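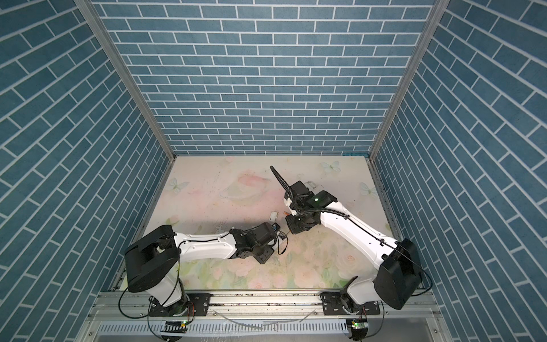

Three-wall liner in blue brick print, shown with a floral floor mat.

Sarnwood Enclosure Liner Set, Blue Brick

The Sarnwood liner set covers the interior of an open-fronted bench enclosure: left wall, back wall, right wall and floor. Wall panels are printed with muted teal-blue bricks and thin white mortar lines. The floor mat carries a pale pastel print of pink, cream and mint-green floral shapes with blue-green butterflies.

Contents
Wall panels, left and right: 2
Wall panel, back: 1
Floor mat: 1
Mounting strips: 18

Compatibility
Fits Gotgate open-front enclosures with slim grooved aluminum corner posts. The side panels stop at the rear posts and do not wrap the corner. Enclosures with a front rail need the short version of the mat, order code 17-S.

Fitting
Install the back panel first. Align the mortar lines at the rear posts before pressing the side panels down. Lay the mat last and smooth it from the back toward the front.

Care
Brush off crumbs and wire clippings at the end of each work session. Wipe with a damp cloth and mild soap. Do not use acetone. Scuffs in the printed surface cannot be polished out. Replacement mats are sold separately under the name Wuleo.

Ordering
Single sets ship from stock. For orders of 1,000 panels or more, contact Gordon Petrenko in sales. Custom prints: Radosław Jakubowski.

Page revised 2018-11-05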